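Questions we get about renting a bench or a storage cage at the Vernusmont shared workshop. If yours isn't covered, write to Haris Obradović at the front desk and he'll answer within a working day or two.

## Joining

**Do I need to be a business to rent a bench?**

No. About half of our members are people who repair or build things in their spare time. You need to be 18 or over and have a photo ID when you sign up.

**What does membership cost?**

A bench membership is $318 a month. That covers one bench, the shared hand tools, power, and heating. Machine time on the lathes and mills is billed separately, by the hour, and the current rates are posted at the desk.

**Is there a deposit?**

Yes, one month's rent. You get it back when you leave, minus the cost of any damage beyond ordinary wear. Please allow two weeks for the refund.
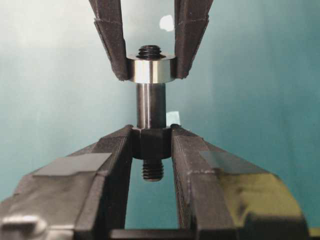
*Page last changed: March*

**Can I share a bench with someone?**

Two people can share one bench. Both have to sign the agreement and both have to do the safety session. The rent stays the same, and how you split it is up to you – we send one bill to one address.

**Is there a waiting list?**

For benches, usually a short one. For storage cages it's longer, and we can't promise a date. You can stay on both lists at once. If we offer you a place and you don't want it yet, tell us and you'll keep your position one time. After that you go to the end of the list.

## Access and hours

**When can I get in?**

Bench members have a key card that works from 6 a.m. to 11 p.m. Machine hours are shorter, 8 a.m. to 8 p.m., and a member of staff has to be in the building. Noisy work such as grinding and hammering has to stop at 7 p.m. There are apartments across the yard.

**I lost my card. What now?**

Call the desk so we can block it. A new one costs $26. If the old card turns up later we can't switch it back on.

**Can I bring guests?**

One at a time, and they need to sign in. Guests may not use any tools, including hand tools. Children under 12 aren't allowed past the front office.

**Where do I park?**

The yard behind the building has six spaces, first come, first served. Loading is allowed for 20 minutes at the side door on Levchenko Street. Please don't use the bakery's spaces.

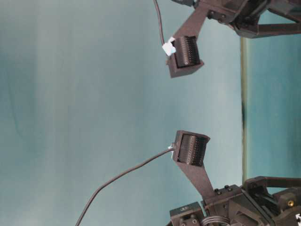 If the yard is full, the Floltulbridge public lot is a five-minute walk and is free after 6 p.m. Bikes go in the rack by the side door, not in the hallway.

## Machines and training

**Can I use the machines right away?**

You need the safety session first, then a separate check for each type of machine. Solomiia Palamarchuk runs the machine checks. They take roughly an hour each. Experience elsewhere helps you get through it faster but doesn't replace it.

**How do I book machine time?**

Through the Nikden booking page, using the login from your welcome email. You can book up to two weeks ahead. Cancel at least four hours before your slot or you'll be billed for half of it.

**Can you make a part for me?**

Not as a regular service. There's a board by the kitchen where members offer paid work, and you're welcome to put up a request. Any agreement is between you and the member.

## Storage and deliveries

**What can I keep in a cage?**

Tools, stock, and finished work. No fuel, solvents, gas bottles, or food. The floor in the cage room is rated for 2,000 pounds per cage – if you're planning on anything close to that, ask first. 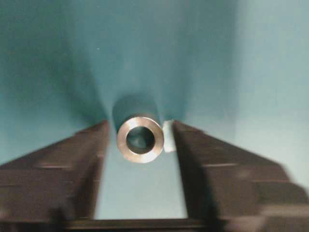
Anything left in the aisles gets a tag with the date on it. After 14 days we move it to the yard shed, and after another 30 days we get rid of it. We'll email you before both of those steps.

**Can I have packages sent to the workshop?**

Yes, up to 50 pounds each. Put your name and bench number on the label. We sign for packages but don't check what's inside. Freight on a pallet has to be arranged with the desk beforehand.

**Is my equipment insured?**

Our policy covers the building and our own machines. It doesn't cover your things, so you may want your own policy.

## Leaving

**How much notice do I have to give?**

One full calendar month, in writing. Email is fine. Hand in your card and cage key at the desk and leave the bench cleared and swept.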